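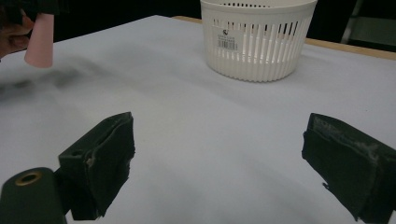
Dark green gripper fingers above a white table.

Entries are open for the Waaka Coastal Regatta, which returns to Daltard Harbor in April with four divisions and a longer offshore course. Skippers can register online through the Kedano Yacht Club website until midnight on the last day of March.

Racing will run over four days. The offshore fleet starts first, heading north from the harbor mouth to the Premum Light and back, with the inshore divisions getting under way at 1 p.m. each day. The multihull division is back after a year off the program and will share a start line with the sport boats.

"The old course had boats finishing in the dark behind the breakwater, and crews told us they didn't like it," said regatta director Ekene Lawal. "We moved the finish out past the channel marker. It adds distance — but there's more wind out there in the afternoon and more room to race."

Crews must carry a minimum of three people in the offshore division. Double-handed entries will be accepted inshore only. All boats need a current rating certificate, and safety gear will be checked at the dock before the first start.

Visiting boats can tie up at the club's guest dock for the length of the event. Berths are assigned in the order entries are received, and trailer parking is available next to the launch ramp.

The notice of race and entry form are posted on the club website. Questions about ratings or berths should go to the race office, extension 1783.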